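The Zistix building lost power at the exact moment Consuelo Pastor was telling the client it never would.

She had been in commercial electrical work long enough to know that buildings listen. She finished her sentence anyway, in the dark, with the confidence of a woman who bills by the visit.

"Is this part of the demonstration?" asked the client.

His name was Villads Oddsson and he ran operations for Zistix, which made labels for other companies' boxes. The move to Plorkstead had been his idea. The rent was low there and the wiring was older than most of the staff, and he had been told about the first thing at great length.

"Stay where you are," said Consuelo, and put her headlamp on. She wore it to meetings in her jacket pocket, the way other people carry mints.

The panel was in a closet behind the break room, and in front of the panel was a filing cabinet. In front of the filing cabinet was a plastic fern. Consuelo moved the fern with respect and the cabinet without it.

"You need clear space in front of this," she said. "It's the code."

"We water that fern," said Villads. He had not stayed where he was.

She opened the panel door. Somebody had once labeled every breaker in pencil, in a slanting hand, and somebody else had come along later and disagreed in pen. Breaker four was both LOBBY and NOT LOBBY. Breaker 15 said ASK TAI.

"Who's Tai?"

"Before my time. There's a mug."

The main had tripped. She didn't reset it. The last electrician had plainly been a great believer in resetting, and the proof was a worn shiny spot on the handle. She sent Villads around the building with a flashlight to write down everything that was plugged in, and he came back twenty minutes later looking like a man who had met his relatives.

There were two space heaters under the same desk. It was July. There was a Muvine, which was a machine for warming adhesive, and it ran off an orange extension cord that went through a wall, into the women's restroom, and out again.

"The salesman said it would plug in anywhere," said Villads.

"He was right. That's the trouble with plugs."
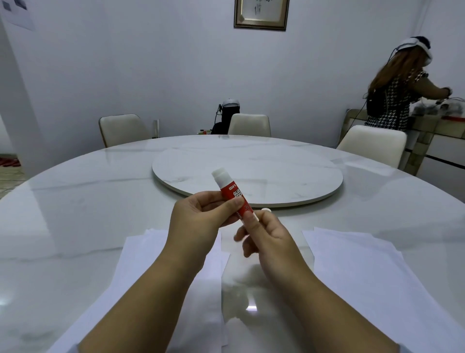 "So can't you just put in a bigger breaker?" asked Villads.

"The breaker is there to protect the wire," said Consuelo. "Put a bigger one on the same wire and the wire gets hot inside the wall before anything trips. What you need is a separate circuit for the Muvine, with wire sized to match."

Villads thought about this. He was a fair man, and he could see that the wire had a point.

"And what does that cost?"

She told him. He sat down on the filing cabinet.

"The last fellow charged me $916 for the whole building," he said.

"What did he do?"

"He reset it. And he gave me a certificate." It was in the cabinet he was sitting on, so he had to get up again. The certificate had a gold seal and a picture of a lightning bolt and stated that the premises had been Energized With Pride. It was signed in March by a person whose signature was mostly a loop.

Consuelo held it under the headlamp for a while.

"It's nice paper," she said.

She shut off the Muvine's circuit, pulled the cord back out through the restroom, to the surprise of a woman washing her hands in the dark, and coiled it over her shoulder. She confiscated one space heater and left the other, having learned over the years that people need something to rebel with. Then she went back to the closet and pushed the main handle over.

The lights came up. In the far office a printer woke and began finishing a job from before lunch. From the floor came a cheer, a thin one, since almost half the staff had gone home.

"So it's fixed," said Villads.

"It's on."

"Is there a difference?"

She wrote it out for him, leaning on the cabinet. 7/23/24, power restored, Muvine disconnected, new circuit required, see quote. Under that she wrote *move fern*, crossed out the stars she'd put around it as unprofessional, and had him sign.

Then she took her own pencil and went down the panel, breaker by breaker, while Villads walked the building shouting which lights had gone off. Four turned out to be the lobby. When she got to 15 and flipped it, he was quiet for so long that she thought he'd left.

"Anything?" she called.

"No," he shouted. "Everything's the same."

She flipped it back, looked at the pencil for a moment, and left the label as it was.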